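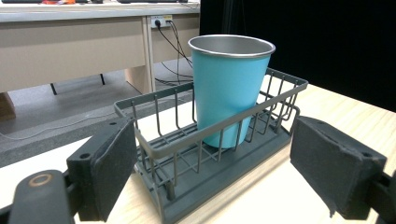
Figure 1. Tumbler and dish rack, seen from between the two fingers of the gripper.

Machines at Home and at Work, Unit 6
Can a robot do the dishes yet?
Handout to go with the lecture. Instructor: Kelly Rangel

Welcome back, everybody. Last time we got as far as the history of the washing machine and ran out of time just when it was getting good, so if you were hoping to hear how the story ends, I'm afraid you will have to settle for my short version: washing machines won because people agreed to bring the clothes to them. The machine never had to walk around the house picking up socks. Please keep that in mind through this unit, since it will come back more than once.

1. What we mean by a chore

When Ursina Eberhard visited us from the Rudia project, she asked the class to write down every step in putting away one clean cup. Most of you wrote two or three steps. She then read hers, which filled most of a page, and I could see some of you getting a little impatient with her (I was too, the first time I heard it). But she had a point. Before the hand goes anywhere, you have to find the cup, decide which way up it is, work out which part of it is free to hold, and pick a path in that won't knock its neighbor over. Then you close your hand just hard enough. Then you lift, and feel right away whether something has caught.

For this course, a chore is a job with a clear goal that has to be done over and over in a place that was set up for people. Dishes count. So does laundry, and so does restocking a parts bin at the end of a shift. Welding the same seam in the same fixture doesn't count, however hard it may be, as the fixture has already done half the thinking.

2. A cup in a rack

Look again at Figure 1. The tumbler is standing upright in the rack, and its lower half is behind the wires of the front wall. The upper part rises well clear of the rail, and that is where I would expect most of you to reach. It's a friendly object in some ways: tall, standing on its own, with plenty of side to get hold of.

Now think about it from the machine's side. There are four things I would like you to have in your notes.

Taper. The tumbler is wider at the top than at the bottom. Two flat fingers closing on a tapered wall don't meet it squarely, and if they squeeze a slanted surface hard enough the cup will want to slide along them. Soft pads help a great deal, and you can see that these fingers have foam on their inner faces.

Shine. The band at the mouth is bare polished metal, while the outside is matte. Cameras that judge depth tend to do well on the matte part and badly on the shiny part. A rim like that may come back with holes in it, or at the wrong distance. People use the rim to judge where a cup ends without even noticing they're doing it.

Wires. Thin wires are a nuisance twice over. They're hard to measure, and they're easy to bump. A planner that treats the rack as a solid box will be safe but will never reach down inside it. One that ignores the wires will be bold and will sooner or later drag the whole rack across the counter — I have seen this happen, and it makes a terrible noise.

Wear. Look at the lower corner of the pad on the right-hand finger, where the foam is frayed and a little torn. Worn foam grips differently from new foam. In a home, somebody would have to notice that and change it, and we should be asking who.

3. How well does it go?

Valquíria Dantas has kindly let me share the results of her class project from last July, and I think they're a good lesson in reading numbers slowly. Her group set up a two-finger arm from Revberg to move cups from a drying rack to a shelf. They ran 600 attempts with the cups the system had been trained on, and it missed 44 of them. That is a success rate of a little under 93 percent, and she was rightly pleased.

Then Natanael Fagundes, who was sitting in on the review, asked how many cups his own family puts away in a year. They worked it out on the whiteboard and came to 2,270, with a note in the margin that his brother never rinses anything. At the same rate of misses, that comes to over 160 cups a year that are dropped, tipped or left behind. Some of those would only be a second try. Some would be a broken glass on the kitchen floor with a toddler nearby.

I don't tell you this to be gloomy! Ten years ago I would have been delighted with a result half as good. But a number that looks fine in a report can feel quite different when you have to live with it.

4. The shop floor, for comparison

Nivaldo Cordeiro runs the packing line at Prulik, and when some of us visited he showed us a cell that moves small jars from a tray to a carton all day long. It rarely misses. He was also very frank about why. The trays are molded so that every jar sits in its own pocket, the lights never change, and if a jar of a new shape is coming, he hears about it weeks ahead. When one does fall, an operator is a few steps away.

So the question for the home might be how much of that we would put up with. Would you buy a rack with pockets? Would you own only one kind of cup? My mother would not, and I suspect most of yours wouldn't either, but people did rearrange their kitchens for the dishwasher, so I try to stay modest in my predictions.

5. Where that leaves us

My own answer at present is "some chores, in some rooms, with a person close by." Picking up one upright cup is well within reach. Emptying a full rack with lids, forks and a cheese grater in it is a good deal further off, and deciding that the cup isn't clean enough to put away is further still.

For next time

Read the Rezende chapter on grasping, up to the section on suction cups. You may skip the math on the first pass, but please do look at the drawings.

Choose one chore you do at home and write out its steps the way Ursina did. Mark every step where you use touch more than sight. One page is plenty.

Write a paragraph on what you would change in your kitchen, if anything, to make the job easier for a machine, and what you would refuse to change.

Bring both on paper if you can. We will trade them with a neighbor at the start of class, and there will be coffee if the urn is working.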